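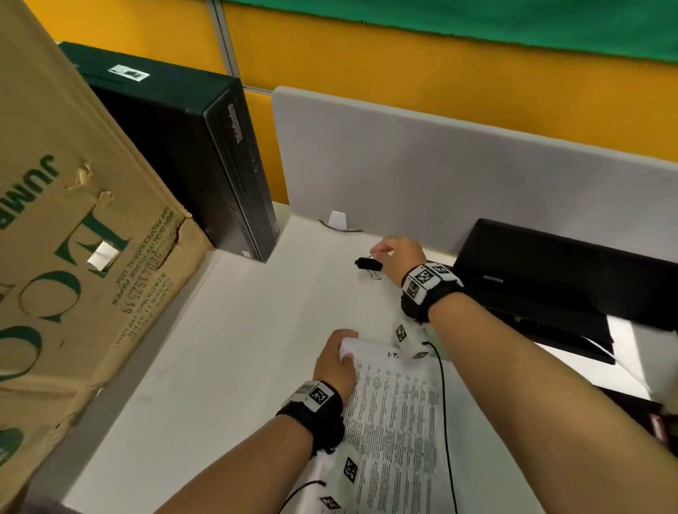
A desk with printed papers, a cardboard box and a few small items.

Why Do Boxes Have So Much Writing on Them?

A cardboard box is a package for moving things from one place to another. Most boxes are opened, emptied and flattened. Some are kept for other jobs, such as holding papers or small items during a desk cleanup. The writing on a box stays the same even when the contents change. A person who knows how to read it can learn what the box was made to carry.

What the words say

The tan box beside the desk papers has large dark green letters on it. One word is JUMBO. Smaller lines read HIGH QUALITY TISSUE PAPER and FOR PROFESSIONAL USE. Each of these gives a different kind of information.

"Tissue paper" names the product. It is a thin, soft paper that soaks up water. "Jumbo" is a size word. A jumbo roll of tissue is much wider across than a roll used at home, and it fits inside a large round holder on a wall. "For professional use" means the product is intended for places such as schools, offices and train stations, where many people share one washroom. A large roll lasts longer there, so it has to be replaced less often.

Boxes also carry words for the people who move them. The word STACKING is a common one. Boxes in a warehouse are placed on top of each other, and the bottom box holds the weight of all the others. If the pile is too tall, the bottom box bends and then collapses. Many boxes give a limit for the height of the pile. The word "case" is used in shipping for one full box of a product.

Numbers on a box are often codes. A code can stand for the product, the size or the factory. The same number is usually found in a list kept by the company that sells the box. Without the list, the number has little meaning to a reader.

What cardboard is made of

The material of most shipping boxes is called corrugated board. It has three layers. Two are flat sheets. The third is a wavy sheet glued between them. The waves are called flutes. Each flute works like a small arch, and an arch is good at holding up a load.

Corrugated board is strongest when the flutes stand upright, like columns. It is weakest along a fold. The flaps at the top of a box are folded every time the box is opened or closed, and tape pulls off some of the surface paper when it is removed. This is how the upper edge of a box becomes torn and frayed. A box with damaged flaps can still hold light items, but it should not be placed at the bottom of a pile.

What the papers are for

A printed list arranged in columns is called a table. Each row usually describes one item. Each column gives one fact about every item, such as its name or its code. Small type allows more rows to fit on a page.

Tables are useful when many things must be found quickly. The supply room at Molwood School, in Tilstead, has a table with 676 rows. Ans Van den Broek, who manages the room, keeps it in order by shelf. Before the rows were sorted, finding one item could mean reading every page.

People often add a short mark by hand near the top of a printed sheet. The mark may be a page number, a shelf or a group. It helps to put the sheets back in the correct order if they are dropped.

How to clear a desk

1. Put all loose sheets into one stack, with the printed side up.
2. Tap the long edge of the stack on the desk until the sheets line up.
3. Pick up small objects one at a time. Objects with a cord or loop can be hung on a hook.
4. Place heavy items in the box first and light items on top.
5. Cross out the old words on the box and write the new contents on two sides.

Step 5 is easy to forget. A box labeled for tissue paper and filled with books is heavier than a person expects, and lifting it can hurt the back.

Try it: the flute test

Cut two equal squares, 29 millimeters on each side, from an old corrugated box. Ask an adult to help with the cutting. Stand one square on its edge with the flutes pointing up and down. Stand the other with the flutes running sideways. Press down on each with one finger. Write down which square bends first.

Words to know

Corrugated: having a wavy layer.
Flute: one wave inside the board.
Case: one full box of a product.
Table: facts arranged in rows and columns.

Text checked by Vlastimil Sýkora.

Related items
How Paper Is Made from Wood
Why Tape Sticks
What Happens at the Jutport Recycling Plant
How a Warehouse Finds a Parcel
Reading a Bar Code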